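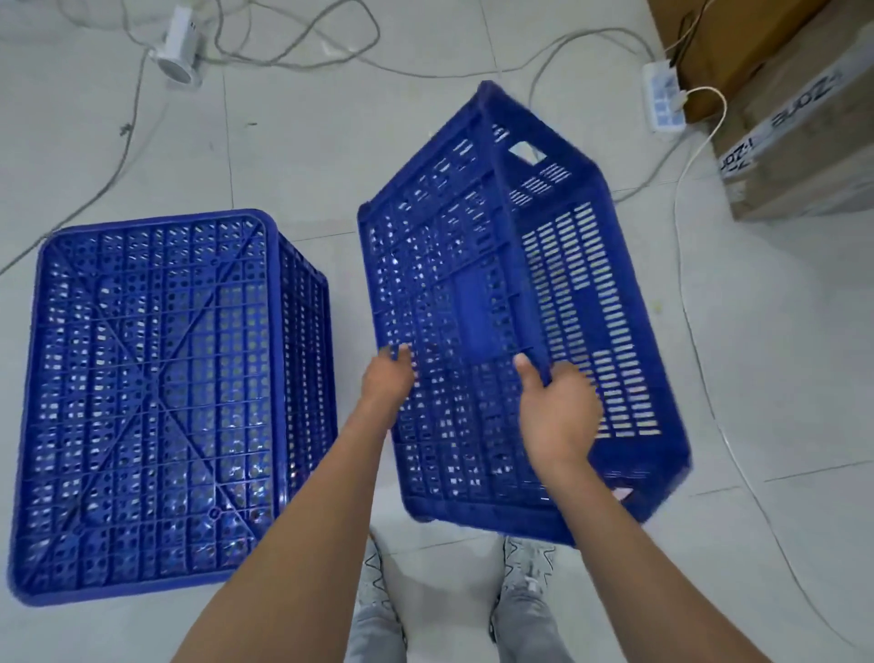

Posted by ahuynh_cells — Jan 20, 2020

Crate destacker keeps double picking

We run a small destacking cell at the Tullmont site. Arm with a vacuum head, takes empty blue vented crates off a nested stack and sets them on the infeed belt. Since we got the last batch of crates it pulls two at once, maybe one cycle in 19. Vacuum level looks normal. I changed the cups and cleaned the filter. No change. I've been pulling crates apart by hand and looking at the bases. Any ideas before I call the integrator?

cmeireles
What are the cups landing on? On the underside of a crate like that it's all grid holes and ribs. You have very little flat surface.

ahuynh_cells
They don't touch the base. Crates come in upright, and the cups land on the rim, two per long side.

wostasby_tech
Then it isn't the cups. The crates are sticking to each other. Drop the lift speed for the first bit of travel and let the lower one fall off. We went to 200 mm/s and it mostly stopped.

T. Shiferaw
I'd disagree with slowing it down. A slow lift gives a jammed crate more time to ride up with the top one. We do the opposite, a short sharp lift, stop, then carry on. The stop shakes the lower one loose.

wostasby_tech
And when it lets go halfway up it lands crooked and the next pick faults. Been there.

T. Shiferaw
Only if you lift too high before the stop. Ours is set low enough that it drops straight back in the stack.

cmeireles
Both of those are treating the symptom. Take one old crate and one new one and nest them by hand, then swap which is on top. If the new ones bind, it's the molding — talk to the supplier.

ahuynh_cells
Did that this afternoon. Old in old comes apart easily. New in new needs a good pull. Rim on the new ones measures 2 mm narrower on the long side.

cmeireles
There you go.

ahuynh_cells
Supplier won't take them back quickly, so I still need the cell to run. Trying the short lift and stop tonight, then the slow one if it faults.

escobedo_a
Check your stack clamp height too. Ours had crept down 7 mm and was holding nothing.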